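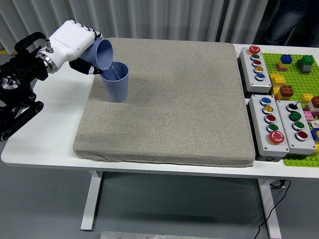
Comparison of a Finger Hand and a Parallel Gripper for Pouring and Small Table Tasks

Project report, Mechatronics Laboratory Course
Degefa Technical College, Haltonville
Students: Mahlet Woldegiorgis, Robel Abdella, Eldana Yilma
Supervisor: Rozália Ďurica

1. Introduction

In our course every group must choose one part of a robot system and study it in practice. Our group chose the end of the arm. The laboratory has two tools which fit on the same arm: the Mulonum hand, with fingers that bend around the object, and the Bamley gripper, with two flat jaws that move in parallel. Students from earlier years used mostly the Bamley gripper, and in their reports it is written that it is "enough for all tasks." We wanted to check this sentence.

The question of the project is the following. If the arm, the operator and the objects stay the same, how much does the result depend on the tool? We looked at three kinds of task: pouring water from one cup into another, pressing buttons and turning a switch, and moving toy building bricks on a baseplate. The pouring task received most of our time and takes the biggest part of this report.

2. Equipment

The arm is the one which belongs to the laboratory and we did not change anything in it. Both tools are connected by the same wrist flange. To change from one tool to the other takes roughly 7 minutes, including the check of the cable and the new zero position.

The Mulonum hand has a smooth casing and black fingers. The fingers are driven by small motors inside the palm. It has no force sensor in the fingertips, but the controller reports the motor current, and from this we can guess how hard it is squeezing. The Bamley gripper has rubber pads on the jaws and one setting for force, from low to high.

The cups are light blue plastic cups with ribs on the outside. They are light and they bend easily when you press on the side. For this reason they are a good test object: too little force and the cup slips, too much force and it becomes oval and the water comes over the rim. The receiving cup stood on a gray cushion on the table. Mihret Araya from the second laboratory group proposed the cushion when she saw our first plan, in which everything stood on the hard table top. In a real home a cup is often put down on a sofa or a bed, and there it does not stand so firmly. We agreed, and later we regretted it a little, as the reader will see in section 5.

For the button task we used control boxes with round push buttons, and one of them has a rotary selector switch. For the brick task we used a green baseplate with studs.

3. Method

All movements were made by teleoperation. The operator moved a hand controller and the arm followed. Robel and Eldana were the operators, and Mahlet wrote the results and weighed the water. We did not use any learned program or automatic planning. We know that this makes the results depend on the skill of the person, therefore both operators worked with both tools and we changed the order in each session.

One pouring trial had these steps. The arm starts from the rest position. The tool takes the full cup, lifts it, brings it over the receiving cup, tilts it until it is empty and puts it back. Before each trial we filled the cup with the same amount of water, measured on a kitchen scale. After each trial we weighed the receiving cup. A trial was counted as good if almost all the water arrived and no cup fell. A trial was stopped if the cup slipped in the tool, and it was counted as failed.

In total we made 154 pouring trials, half with each tool. The trials for the buttons and bricks were fewer and shorter. If we add together all the tasks we have 234 trials in our table.

The operators had a training period before the measurement. We did not write down these attempts, which was a mistake. It would be interesting to show how fast a person learns each tool, and now we can only say it from memory.

4. Results of pouring

The finger hand was better in pouring, and the difference was clear to both operators already in the first session. The fingers curl under the cup when it is tilted, so the weight of the cup rests on them and does not hang only from friction. The operator could tilt slowly and keep a thin stream. With the thin stream it is easy to correct the position, for example when the water starts to land near the edge of the lower cup.

With the parallel gripper the typical problem was rotation. The flat pads touch the ribbed cup only on two narrow lines. When the water moves toward the rim, the cup wants to turn between the pads. Sometimes it turned by itself and the last part of the water came out all at once. When we increased the force, the cup stopped turning but it became oval, and then the shape of the rim changed and the stream became wide. We did not find a force setting that was good for the full cup and also for the almost empty cup. We think a different pad, with a curved surface, would help very much, but we had no time to print one.

The finger hand also had its own failures. The most common was a bad first grasp. If the thumb closed before the other fingers, it pushed the cup away and the cup fell before it was lifted. We reduced this by closing the fingers in two stages, first halfway and then, after a short stop, completely. This change was made after the second session. The trials before it are included in the table, so the result for the finger hand is a little worse than what it can do today.

The finger hand was slower. Taking the cup needs more attention and both operators made small corrections before they trusted the grasp. With the gripper the cup was in the air very quickly.

5. The effect of the cushion

The receiving cup moved more often than we expected. The cushion has a soft surface, and its height is not exactly the same in the middle and near the sides. When the tool touched the cushion by accident, the cup leaned. This happened more with the gripper, which must come lower with its body to reach the same point. We cannot separate this effect from the effect of the grasp, and this is the weakest part of our method. A better plan would be to repeat every trial on the hard table.

6. Results of buttons and bricks

For buttons the result was opposite. The closed jaws of the Bamley gripper make one stiff point, and the operators pressed the correct button almost always. With the Mulonum hand we used one extended finger, and the finger bent back a little when the button was stiff. The large red mushroom button was no problem for either tool. The rotary switch was difficult for both. The gripper could hold the knob but the wrist had to be exactly over it, while the fingers often slid off.

For bricks the gripper was again more exact, above all in pulling a brick off from the studs. With the hand, Eldana found a method to push the brick from the side with a fingertip until it came loose. It works, but it also moves the baseplate.

7. Discussion

The sentence from the earlier reports is correct if the tasks are bricks and buttons. It is not correct for soft cups with water. For a laboratory that can buy only one tool, we would say that it depends on whether liquids are in the plan.

Our supervisor asked if the difference would disappear with a more rigid cup. We believe that a part of it would. The turning between the pads would remain, and the change of shape would not. We have not tested it.

8. Work for the next group

The full table and the settings for both tools are saved in the group folder on the laboratory computer. We ask the next group to record the training attempts from the beginning, to test a curved pad on the Bamley gripper, and to dry the cushion over night before they put it back in the cabinet.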